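3.2 Collection protocol

Demonstrations were gathered by students enrolled in the second-year mechatronics project unit at Istthorpe. Each pair of students received two hand-held grippers and a written task sheet, and completed the recordings in their own homes over the teaching period. No fixed workcell was used. The task sheet specified a container, a class of admissible objects and a direction of transfer (into or out of the container), but left the choice of room, support surface and individual items to the pair. Lighting was not controlled.

Each demonstration began with both grippers open and outside the container and ended when the operator had released the last object. Operators were instructed to keep the wrist behind the mounting plate and to avoid touching objects directly with the free hand. Demonstrations in which an object was handled directly were marked by the operator at the time of recording and removed before labelling. The task sheet was revised once, on July 6, 2021, to clarify the treatment of dropped objects; demonstrations recorded under the earlier wording were retained.
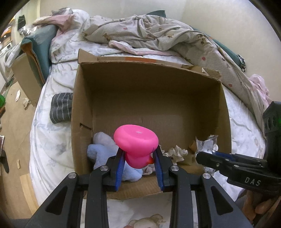
Figure 4. Container task in a student bedroom, seen from one of the two hand-held grippers.

Object class was labelled after collection by two of the authors, using the categories rigid, compliant and film. The third category was added when it became clear that thin packaging did not behave like the textile items with which it had first been grouped. Labels were assigned from the wrist view alone, so an object hidden behind the linkage at the moment of grasp was labelled from an earlier or later part of the same recording. Mixed containers were common. The box in Figure 4 holds a plush toy, a crumpled tissue and a clear plastic bag, and would therefore contribute to both the compliant and film categories, while the duck between the fingers was assigned to rigid under the rule that moulded toys are rigid unless visible deformation occurs. Disagreements between labellers were resolved by Hollis.

After removal of marked demonstrations, 2,027 recordings remained. A further 437 were excluded for incomplete pose tracking, leaving 1,590 for training and evaluation. Of these, 108 were reserved as a held-out set, drawn only from homes that did not appear in the training portion. The split was made by home to prevent furniture and bedding from acting as cues to the task.

Two limitations of the protocol should be noted. First, the support surface was often soft, and a container placed on a mattress may shift when its wall is contacted; container motion was not tracked. Second, operator skill varied considerably between pairs, and no practice period was set. Maihi's marking scheme for the unit assessed documentation and analysis only, so students had no incentive to repeat a demonstration in order to obtain a cleaner grasp.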